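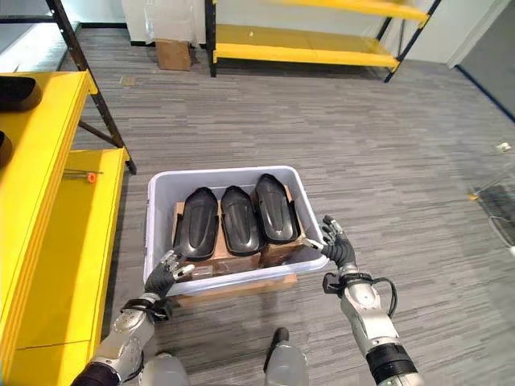
# Handout 6: Collecting Demonstrations for Two-Handed Tasks

Read before the lab session. The handout covers how to plan, record and label examples for a policy trained by imitation. The model itself is covered in Handout 7. Everything below assumes the Plarnard collection software and the Sallard storage format used in the rest of the course.

## 1. What counts as an example

An example, or *episode*, is one complete attempt at one task, from a defined start state to a defined end state. It holds three time-aligned streams:

- images from the head camera
- joint positions of both arms and both hands
- the commands sent by the operator

The commands are the training target. The measured joint positions are an input. The two differ whenever the hands are in contact with something, and a bin gripped at both rims is a clear case: the commanded hand positions may sit slightly inside the real ones, and the difference produces the squeeze. A dataset that stores measured positions in place of commands will train a policy that touches the bin and does not hold it.

## 2. Defining the task

Write the task as one sentence with a verb, an object and an end state. "Handle the bin" is not usable. "Lift the bin from the floor by both rims and set it on the lower shelf" is.

Then fix the following in writing before the first recording:

1. **Start state.** Where the bin is, what is in it, where the hands are.
2. **End state.** What must be true for the episode to be marked a success.
3. **Allowed variation.** What may change between episodes, and by how much.
4. **Abort conditions.** When the operator stops and discards.

For the bin task, the contents belong in the start state. Tall parts that stand up out of small cardboard boxes shift the center of mass and can tip when the bin is tilted. An episode with a loaded bin and an episode with an empty one are different episodes and carry different labels.

## 3. Variation

A policy learns the range it is shown. If the bin always starts on the same patch of carpet, the policy may ignore the images and replay an average motion. It will then score well on the recorded data and fail when the bin is moved.

Vary on purpose, and one group at a time:

| Group | Vary | Hold fixed |
|---|---|---|
| A | bin position | contents, bin angle |
| B | bin angle | contents, position |
| C | contents | position, angle |
| D | all of the above | nothing |

Record 40 episodes in group D and 10 in each of the others, for a total of 70. Groups A to C are small and serve mainly for diagnosis. When the trained policy fails, they show which factor it cannot handle.

Background objects such as shelving, tools and packing material may stay where they are in most sessions. Rearrange them between sessions so that they do not become landmarks.

## 4. Operator technique

Both hands should reach the rims at nearly the same time. If one hand arrives early and pushes, the bin turns on the carpet and the other hand has to chase it. The correction is recorded along with everything else.

- Move at a steady pace. Long pauses teach the policy to stop, and a policy that has stopped sees the same input again and stays stopped.
- Keep the bin in view of the head camera until both grips are closed.
- Use the same grip within a group. Fingers over the rim with the thumb up is the default for this course.
- Do not restart a grasp more than 2 times. Discard the episode after that.

Recoveries are useful if they are short and deliberate. A dataset with no recoveries at all gives the policy nothing to copy after a small error – and small errors add up over an episode. Mark these episodes `recovery` so that they can be weighted separately.

## 5. Labels

Each episode gets a text file with these fields:

```
task: lift_bin_two_hand
group: D
contents: loaded
outcome: success | fail | aborted
recovery: yes | no
operator: initials
notes: free text
```

Fill in the outcome right after the episode, from the written end state. Keep failed episodes. They are left out of policy training but are needed for the success classifier in the Dendex assignment.

## 6. Checks before upload

Replay every episode at double speed and confirm that:

- the image and joint streams stay aligned from the first frame to the last
- neither hand leaves the camera view for a long stretch before contact
- the label matches what the replay shows

Upload to the Faulkner server under your group name. Do not rename files after upload, as the index is built from the original names.

## Exercises

1. Write start and end states for moving one part from the bin to a shelf. State which hand, if any, holds the bin.
2. Plot commanded against measured wrist position for one loaded episode. Mark the moment of contact for each hand.
3. Train on group A alone and test on group B. Report the failures by type.

Due December 5, 2019.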